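Gripper grabs air in the basket after base swap, sim only (page 1 of 1)

Board: Cells, Setup and Maintenance

lkhan
Posts: 635

I look after the simulated copy of our pick cell, and since the base got moved I can't trust a single pick out of the purple basket. 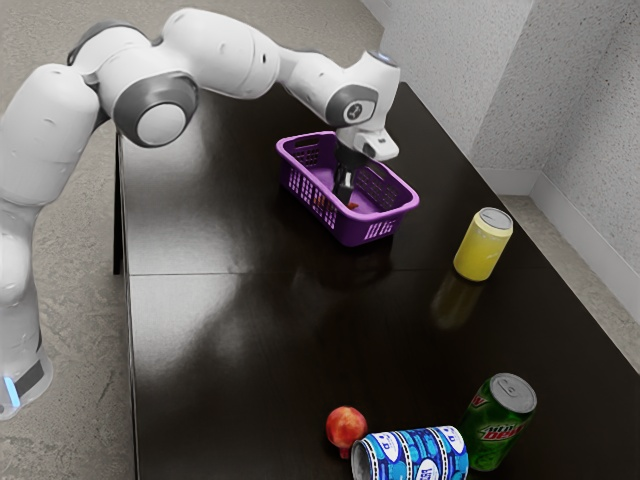

The arm goes over the top, wrist turns down, fingers go into the basket, and then the grasp check comes back empty more often than it comes back with the item. Before the move it was fine. I shifted the base 50 mm away from the table so the elbow would have more room on the long reaches, updated the base transform, re-ran the reach check, all green. Then I ran 300 picks overnight and the basket ones were a mess. Picks off the open table are still good.

Things I've done so far:

Reloaded the gripper model from the Numow package.
Checked finger stroke, full open and full closed, matches the sheet.
Bumped the friction on the finger pads. Made no difference that I could see.
Restarted everything twice.

My manager wants me to run the Drukov auto-calibration and be done with it. I've used that tool before and I don't believe in it. Anyone want to tell me I'm wrong?

Lutfa

padwrench
Posts: 2110

You're wrong, run the tool. It takes less time than writing that post did.

sofia_x
Posts: 488

I wouldn't run it yet. All the auto-cal does is nudge the tool center point until the error gets small. If your base transform is off by a bit, it will happily bury that in the TCP, and you'll have two wrong numbers that cancel out in one spot on the table. Then you move the basket and you're back in here asking again.

What's the approach height over the basket? And is the collision shape for the basket the real mesh or a wrapped hull?

Sofia

lkhan

Approach is measured from the rim. Collision shape is whatever came with the asset. I didn't make the basket. How do I tell?

sofia_x

Turn on the collision view and look at the basket walls. If the slots are still there you have the real mesh. If it looks like somebody shrink-wrapped it, you have a hull, and with a hull the inside is SOLID as far as the physics cares. The visual mesh will look perfectly normal the whole time.

torque_ghost
Posts: 74

Doubt it's the hull. If it was a hull she'd have had the same trouble before moving the base. She says it was fine. What changed is the base. Look at what changed.

sofia_x

She says it was fine. I'd like to see the number for "fine".

lkhan

Fair. I don't have a number. I had a week of nobody complaining. I've got old logs somewhere, will dig.

padwrench

This is how people spend three days on a ten minute job. The calibration tool exists because people kept doing this by hand and kept doing it badly. Wickramasinghe put out a whole procedure for it and it starts with auto-cal.

torque_ghost

That procedure also says the base has to be bolted to a surveyed plate. In a sim the "plate" is a line in a config file that somebody typed. I've seen one where the position was in meters and the offset in millimeters. Worked great until you looked at it.

lkhan

Units are fine, I checked that before anything else. The arm would be in the next county.

Collision view: walls have slots, floor is flat. It's the real mesh. So not a hull, sorry Sofia.

sofia_x

No need to be sorry, that's one thing off the list. Next one. Do this with the arm stopped, no grasp, no physics on the fingers:

1. Send it to a bare spot on the table, gripper straight down, fingers closed, 2 mm above the surface. Write down commanded and actual.
2. Same thing inside the basket with the item removed. Height taken from the basket floor this time. Leave the rim out of it.
3. Same thing at the far side of the table.
4. Put the wrist a half turn round and do all of them again.

If the error flips direction when you turn the wrist, it's the TCP. If it stays put in the world, it's the base transform. If neither moves and only the basket one is off, then it's the basket pose or the height and the arm is innocent.

padwrench

That is literally what auto-cal does.

sofia_x

It is part of what auto-cal does, and then it writes the answer over your settings without asking. I'd like her to see the numbers first.

mossback
Posts: 19

Newer user here so ignore me if this is dumb. Is the long upper link sagging? On our real arm we get a droop when it's stretched out like that and it's worse after you move the base back.

torque_ghost

Not dumb, but a sim arm only droops if the joint controller is soft. Rigid links don't bend. Could be gains though. Lutfa, are you running position control with default gains?

lkhan

Defaults from Lulla, yes. They shipped a "tuned" set, which as far as I can tell is the default set with a different file name.

torque_ghost

Ha. Diff them and see.

lkhan

Diffed. One damping value changed, on the wrist. That's the entire tuning.

OK, ran Sofia's test. Bare table, closed fingers: good both ways round, error too small to bother with. Far side of table: slightly low, same both ways round. Basket: low, by a lot more, same both ways round.

So wrist rotation does nothing, and the TCP is clean. If I'd run auto-cal it would have changed the one number that was right.

padwrench

You don't know that.

sofia_x

We know the TCP test passed. I'd call that enough to leave it alone.

Slightly low at the far side, same direction whichever way the wrist goes, sounds like either a tiny pitch on the base or mossback's droop. You can split those. Raise the shoulder and elbow stiffness and repeat only the far point. If it comes up, it was gains.

But that's a small error and the basket one is a big one. I'd go after them separately. Is the basket parented to the table or to the robot base?

lkhan

Why would anyone parent a basket to the robot base

sofia_x

Go and look.

lkhan

The visible basket is parented to the table. The pick frame for the basket, the one the planner uses, is parented to the robot base. I didn't do that. I also didn't look. When I moved the base the visible basket stayed where it was and the pick frame went along with the arm.

torque_ghost

I'll take my "look at what changed" points now, thanks. But that only gives you a sideways error. You moved the base horizontally. Why is it LOW?

sofia_x

Yes, this bothers me too. A 50 mm slide doesn't make anything low by itself. Don't stop at the first thing you find.

lkhan

I was about to stop at the first thing I found.

Fixed the parent, reran. Sideways is good now. Still low in the basket. Whoever built the frame put it at the rim and then typed an offset down to the floor, and the offset is deeper than the basket is. So the fingers get told to go below the floor, contact stops them, the wrist loads up, and the grasp check times out before the fingers close. With the old base position it would have been just as low. So it was never fine, was it.

sofia_x

That's my guess. What do the old logs say?

lkhan

Found them. Basket picks were failing before the move as well, less often. Retries were switched on back then, so the summary page counted a pick as good if any try got it. I turned retries off the same night I moved the base and forgot to write it down.

padwrench

So two of you argued me out of the tool and the answer was a bad offset and a log setting.

torque_ghost

Would the tool have found either one?

padwrench

It flags unreachable targets.

torque_ghost

Below the floor of a basket isn't unreachable. The arm can get there fine if you take the basket away.

mossback

Did the stiffness thing do anything for the far point?

lkhan

Yes! Raised shoulder and elbow, far point came up most of the way. So you were right about droop, or the sim version of it. I've left it a bit soft on purpose. The real cell won't be perfect and I don't want to tune this one until it's prettier than the thing it's copying.

Where it stands now: pick frame parented to the table, floor offset measured off the mesh, grasp timer starts when the fingers start closing and not on arrival, retries off, and the retry setting is printed at the top of every log. TCP untouched. I haven't redone the overnight run so I'm not claiming it's cured.

sofia_x

Good. When you do redo it, move the basket to a different spot halfway through. If it only works where it's sitting today I won't believe it.

padwrench

And run the auto-cal on a COPY and see how far it moves the TCP. If it's nothing, you owe me.

lkhan

OK, that's a reasonable ask. Copy made, will run both tonight.

lkhan

Auto-cal on the copy moved the TCP by less than the finger pad clearance. So nothing much. Padwrench, you get half a point. It also reset my grasp timer to its default without a word in the output, so you lose the half point again.

padwrench

There's a checkbox for that.

lkhan

Where?

padwrench

Advanced, then Keep Local Settings. It's off by default. I agree that's stupid.

sofia_x

How did the overnight go?

lkhan

Still running when I left. Basket gets moved at the halfway mark. Will post the log, with the retry line in it.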